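About Clatgate Tool Library

Clatgate lends hand tools to people who live or work in Vekham. We started with one shelf at the back of the Geton hardware store, after Harish Mudaliar closed his repair business and had more tools than he could use. The store still gives us the room. Members pay 12 dollars a year and can keep a tool for up to 10 days.

Screwdrivers go out more than anything else we own. We look over the shafts and handles when they come back, wipe them down, and lay them in a tray until they can be put away.

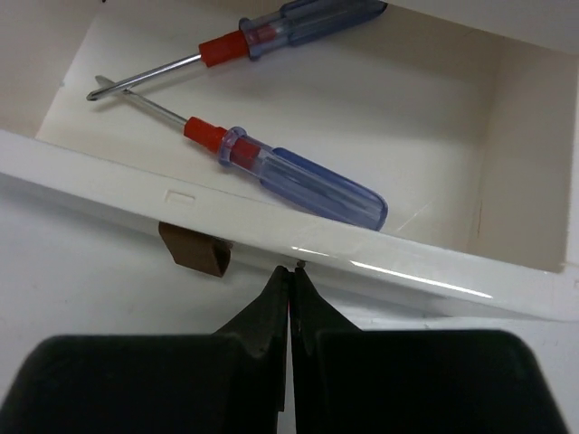
Reading time: 2 minutes

We don't mind scratches. A tool with a worn tip gets ground or replaced, and a cracked handle comes off the list the same day. Plain drivers in ordinary sizes do most of the work – people want them for hinges, battery covers and flat-pack furniture.

Sorting is done on a table with everything spread out. Small drawers suit us better than a big toolbox, where the short drivers always end up at the bottom. Long ones go in at a slant if they have to.
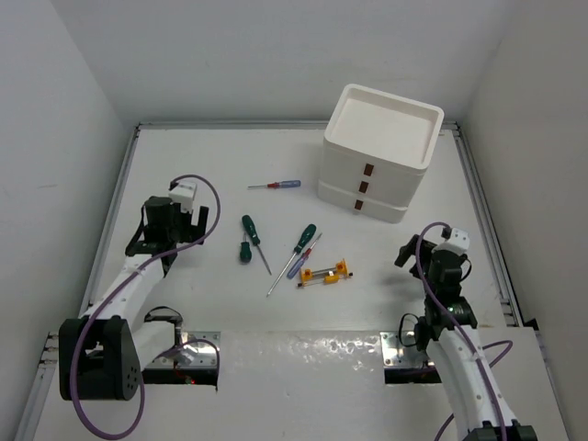
Simone Fontes wrote to us in January that she had joined for one screwdriver and ended up fixing every cabinet door in her kitchen, and asked if we could stock more of the short ones. We have since added a few.

We now have about 47 members, most of them from the streets near Muñoz Park. The desk is open until 7 p.m. on weekdays. Bring proof of address the first time. Donated tools are welcome if the handles are sound – please leave them at the store counter with your name.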